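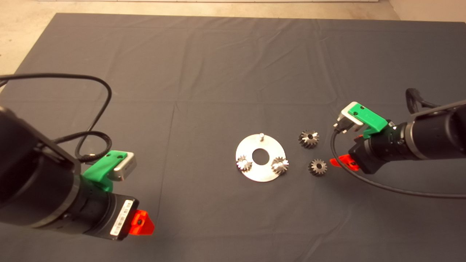

Page last changed: Wednesday, 4:40 p.m.

Okay, gear week, as promised. Several of you asked what I do all day when I say I'm "collecting," so I'm going to ramble about it for a bit. Get a coffee.

The job we're on is a small bevel gear assembly. Two arms, one round metal plate, four gears. The Brondusham task sheet calls it "partial planetary," which makes it sound fancier than it feels at eight in the morning.

I move the arms by hand from a pair of leader handles, and everything gets recorded: joints, grippers, cameras. One complete go at the task is one episode. The learning system gets the episodes later and tries to work out what I was up to (good luck to it, some days I'm not sure myself!).

The target for this task is 3000 episodes across the whole team. As of lunch today we have 1241 that passed review. I've been told not to do the math on how many afternoons that leaves, so of course I did it on the bus.

We start from different points on purpose. Sometimes the plate is bare, sometimes a couple of gears are already mounted and the others are lying loose on the mat, like the one up top. If every episode began the same way, the policy would be wonderful at exactly one table setting and hopeless at the rest.

The loose gears never go in the same spot twice if I can help it. You'd think scattering things would be easy, but my hands have favorite places, and after an hour I'm putting everything just to the right of the plate again. Lemlem Ayele made us a shuffle card for this and I love her for it.

People always ask about the orange fingers. We print those, and the green sensor brackets too. The finger shape has been through more versions than I can keep straight, and I have Opinions about the tip on the current one, which I'll save for a day when I've had more sleep.

The hard part is the pickup. A bevel gear is a cone, so if you squeeze it a little too high it wants to squirt out from between the fingers and go for a walk. I keep my recoveries in, by the way. Edileuza Moura, who reviews our episodes, marks them as recoveries and they stay in the set. A slip followed by a calm second try is a lovely thing for a model to see.

What does get thrown out: long pauses where I'm thinking, a camera that dropped, and the time I sneezed with both handles in my hands. We've rejected 538 so far, and yes, a fair number of those are mine.

My best day so far is 36 good ones. I was so proud I called my mother, who asked if the robot could do dishes yet. No, Mama. Gears.

Someone asked about the gray mat. Ours has fold lines in it and I've stopped trying to press them flat. The next batch will be on a different surface anyway, so there'll be some variety there too.

Back on the handles until six. If you have questions about grippers, leave them under this one and I'll get to them tonight, after dinner, with my shoes off.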